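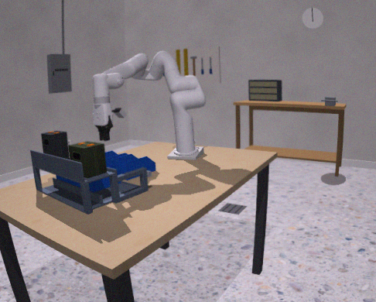
Handout 9, page 2

## Holding the monster back (continued)

Where we'd got to before the break was the question of how long you can leave your creature offstage before the audience starts to feel cheated, and I promised I'd come back to the kettle, so let me do that first.

In *Haltley*, you'll remember, the first sign of trouble is a kettle that has been moved from one side of the kitchen to the other. Mrs Shim looks at it, puts it back and goes up to bed. It takes up very little of the page and several of you wrote "nothing happens" in the margin, which I quite understand! But read it again with the ending in mind. She lives alone. She has told the man from the council so, and she has told us so, and she doesn't say a word about the kettle to anyone for another nine scenes. We are worried for her well before she is worried for herself, and that gap is where most of the fear in the script comes from.

### Three kinds of delay

These are my own labels, so don't go looking for them in the library.

- **Delay by habit.** The character has an ordinary explanation ready and uses it. Old houses creak, the cat gets in, the lodger is careless.
- **Delay by manners.** She doesn't want to make a fuss. I think this one is badly underused, and it's very good for village settings, where everybody has to go on meeting at the shop.
- **Delay by distance.** Something is seen, but far off, or through a wet window, or by a child who tells it wrongly.

You can mix them. *Rarance* uses the second and third together in the ferry chapter, where the whole crew can see the figure on the slipway and each man waits for someone senior to mention it.

Ga-eun Woo asked last time whether the delay has to end in a full reveal. I gave a rather muddled answer, so I'll try again. You owe the reader a change, and a full view of the thing is one way to pay it. The other is to let us understand what it wants. In *Haltley* we never get a proper look at the visitor, only the hand on the banister, but by then we know it has been trying to get *out* of the house, and the moved kettle and the unlocked back door suddenly join up. I still get a little shiver at that, and I've taught it more often than I care to say.
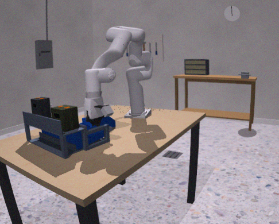 *Fig. 2. Robotic arm with its gripper lowered to a blue object.*

### A word about rules

Whatever your ghost or demon can and can't do, decide it early and write it down on a card, even if the reader never hears of it. Mal-soon Hyun's draft from June had a spirit that couldn't cross running water until page 2 of the final act, when it simply did. She has since mended this very nicely – the stream has dried up, and we're told so in passing at the harvest supper – and she's kindly said I may share the revised pages with the group.

### For next time

1. Read the opening of *The Zalano Bequest*, as far as the funeral tea. Note each thing that the nephew explains away.
2. Write a scene of up to 500 words in which something in a room is wrong and your character decides to say nothing. No storms, please, and no mirrors.
3. Bring a printed copy with wide margins. We'll be swapping in pairs and reading aloud, so do pick a passage you don't mind hearing in somebody else's voice.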